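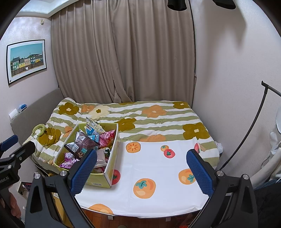
By the editor, Fustgate Garden Circle newsletter

Well, the plant list has finally been gone through from top to bottom, and what a winter's job that was! It now runs to 2,163 entries, and 37 of them have new names, mostly among the asters and the sedums (I still say sedum at home, and I expect I always will). The old names stay in brackets for now, so please don't throw out your labels.

If you order from Hundholm, do look at the bloom times before you settle on anything. Their catalog goes by their own fields, and our springs run about three weeks behind, so a plant they call early may well keep you waiting until May. We've put our own dates next to theirs wherever members sent them in.

Printed copies will be on the side table at the next meeting, and corrections are welcome any time, in pencil if you please.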